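Howells Building, ground floor
Quarterly safety walk-through: exits, electrical, ladders, storage
Checklist 332
Date: 26/02/2026
Walked by: Lowri Ruddock
Site contact: Zhuoran Guo (Filesau)

Marks used: OK, FIX, ASK. "ASK" means I was told something I couldn't confirm. There are more of those than I'd like. Last quarter's sheet came back with every box marked OK, including the box for an elevator, and the ground floor doesn't have one. I have started over with a clean form.

Exits and doors

1. Front exit opens fully from inside without a key - OK
Comment: Opens fine. The sign on the door says "keep clear at all times" and for once it is clear.

2. Rear exit opens fully from inside without a key - FIX
Comment: The bar works but the door sticks at the bottom and needs a shoulder. I was told it's the weather. It stuck last February and it stuck in the summer too, so I don't put much faith in the weather. Plane the bottom edge or rehang it.

3. Fire doors close and latch on their own - FIX
Comment: Hallway door latches. Storeroom door swings to within a finger's width and stops. Someone has written "adjusted" on the closer in pencil, no date. Adjust it again, let it go from fully open and from barely open, and write down both results.

4. Exit signs lit, backup lights tested - ASK
Comment: Signs are lit. The backup test is initialed for every month in the same pen and, as far as I can tell, at the same sitting. I'd like to be there for the next one.

5. Evacuation map posted and current - FIX
Comment: The map by the front desk still shows the wall that was taken out. New map, please, with the meeting point marked. Two people I asked gave me different meeting points.

Fire equipment

6. Extinguishers hung, visible, gauge in the green - OK
Comment: All hung, all in the green. The one by the back stairs has a coat hook right above it. Move the hook before it has a coat on it.

7. Service tags in date - ASK
Comment: Tags are in date. The invoice is for $294, and the contractor's line for "full inspection and weigh" seems cheap for the work described. Zhuoran is asking for the service sheets.

8. Smoke detectors free of dust, paint and tape - OK
Comment: Checked with a flashlight from a stepladder. No tape. The detector outside the restroom has gone yellow, so look up its date of manufacture.

Electrical

9. Breaker panel clear and labeled - FIX
Comment: Clear, yes. Labeled, in a manner of speaking. One breaker says "lights (some)" and another says "old." Neither will help anybody at night. Trace them and relabel.

10. No extension cords used as permanent wiring - FIX
Comment: The cord behind the break room fridge was reported as temporary last year. Give the fridge its own outlet. A new label on the cord will not settle this item.

11. Outlets and cover plates undamaged - OK
Comment: Cracked plate from last quarter has been replaced. The receipt was in the folder, which I appreciated.

12. GFCI outlets trip and reset - OK
Comment: Pressed the buttons myself. The kitchen one needs a firm push to reset.

Ladders and steps

13. Ladders free of bent rails, loose rungs and missing feet - FIX
Comment: The tall Zolla ladder is missing a rubber foot. It had a rag taped over the bare end. Take it out of use today, and put the tag on the ladder itself instead of on the wall next to it.

14. Load labels readable - ASK
Comment: Readable on the stepladder only. The argument that "everyone knows what it holds" was offered. Nobody present gave a number.

15. Ladders stored so they can't tip - OK
Comment: Hung on brackets, brackets solid when pulled.

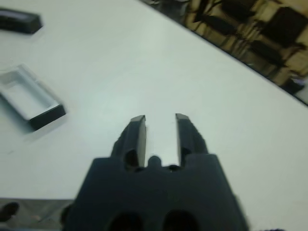
Storage and housekeeping

16. Shelving fixed to the wall - FIX
Comment: Tall unit in the storeroom rocks when pushed with one hand. The wall anchors are in a bag taped to its side and have been since delivery.

17. Heavy items kept low - FIX
Comment: Boxes of printer paper on the top shelf, paper towels on the bottom. Swap them.

18. Cleaning products in labeled containers - FIX
Comment: One spray bottle marked "blue stuff." Throw it out. The Nudness floor cleaner is in its own bottle with the safety sheet behind it, so it can be done.

19. Walkways clear, mats flat - OK
Comment: Mat at the side entrance curls at one corner. Passed for now, and I will trip over it on purpose next time.

First aid

20. Kit stocked and in date - FIX
Comment: Plenty of bandages, eyewash expired. The contents card was signed as complete, so whoever signed it should open the kit next time.

21. Trained first aider named on the notice - ASK
Comment: There is a name. Bring me the certificate.

Follow-up

Items 2, 3, 13 and 16 come first. The ladder is for today and the others get 3 weeks. Send photos of the finished work with the item number written on each, and don't send "done" by itself - I had plenty of those last time and still found the rag. ASK items stay open until I have the paper in my hand.

Copy to Zhuoran Guo. Original in the binder at the front desk.

L. Ruddock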